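4/27/18

Canvassed the upper end of Mtshali this morning and got home after dark, so this will be short on the meeting and longer on the doors. 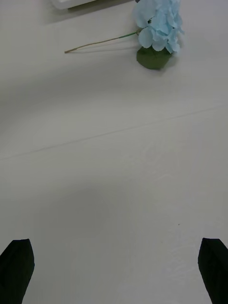 Bheki Mabuza took the even side of the street and I took the odd. We had the new leaflets, the ones with the bus map on the back. Most people wanted to talk about the bus. The Clirbridge route was cut back last winter and the folks who work early shifts now have to walk down to the highway to catch anything. I heard that at nearly every door where someone answered. One man kept me on his porch for a long while about property tax and then told me he isn't registered. I left him a form. He said he'd think about it.

A woman near the top of the hill said she voted for Dineo Mathebula last time and would again, but she wanted to know why Dineo missed the vote on the Brukero lot. I told her what I know, which is that Dineo was at the county hearing that night. She said someone should have put that on the leaflet. I wrote it down. She has a point.

Bheki's side went better than mine. He is good at leaving. I get stuck, and then I rush the next three doors to catch up.

We ate in the car. He thinks the race will come down to Trirstead and that we're spending too much time up here, where people already like us. I don't agree. We lost this end of the ward by 9 votes last time, and I don't call that being liked. We went back and forth on it until the sandwiches were gone – neither of us moved.

Meeting at 2 in the back of the hardware store. The printer can do another 4,000 leaflets if we give him the file by Monday week, but he wants half the money up front. Dineo wants a line about the missed vote added, so that was settled before I even brought it up. She looked tired. She asked me to introduce her at the Trirstead forum in May and I said yes before I thought about it. I've never introduced anyone at anything. I'll have to write something and keep it under two minutes.

The long argument was about yard signs and I won't put it all down. We are putting them up on the Clirbridge side first.

Evening: typed up the door notes and sent them to Bheki. Feet sore. Need to call the woman on the hill back, and find out where the registration forms went, as I gave out my last one.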